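Why Is There a Gap in the Bridge?

Look down next time you walk across a big bridge. Sooner or later you will step over a thin dark line with nothing in it.
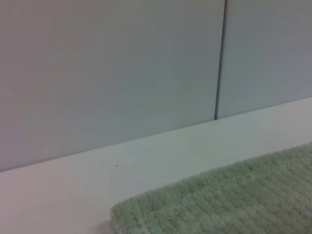

On a bridge, a line like that is left on purpose. It is called an expansion joint, and it is a gap with a job.

Almost everything gets a little bigger when it warms up. Steel does it, concrete does it, and so does the lid of the pickle jar, which is why running hot water on a stuck lid can help. Solids are made of tiny bits called atoms, and atoms can't sit still. They jiggle. Warm them up and they jiggle harder, like kids in the back seat on the way to the beach, and they end up needing more elbow room.

Each atom only wants a teeny bit extra. But a bridge has an awful lot of atoms.

Take the Stilter Bridge, which crosses the river at Tralel. On a freezing morning it is 2,000 feet long. By a hot afternoon in June it has grown by more than a foot. You can't see it happen. It is the slowest stretch in the world, and the bridge doesn't even yawn.

Now suppose the builders had jammed both ends tight against the land. Where would the extra foot go? The bridge would push, the land would refuse to move, and something would bend or crack. Bridges are stubborn. So is land.

So the builders leave gaps. In winter the bridge shrinks and the gaps get wide. In summer it grows and the gaps get skinny. Many of them have metal teeth that slide in and out of each other, like two combs having a very polite fight. The ba-dump you hear when a car drives over is the tires hitting the joint.

Sidewalks have gaps too. Those grooves you are not supposed to step on (your mother's back will be fine) help decide where the concrete cracks. Concrete is going to crack somewhere, and a straight line looks tidier.

Try it: blow up a balloon, tie it, and measure around its middle with a string. Put it in the fridge for an hour. Measure again, fast. Then explain to your family why there was a balloon next to the milk.

Word to know
Expand — to get bigger. The opposite is contract, to get smaller.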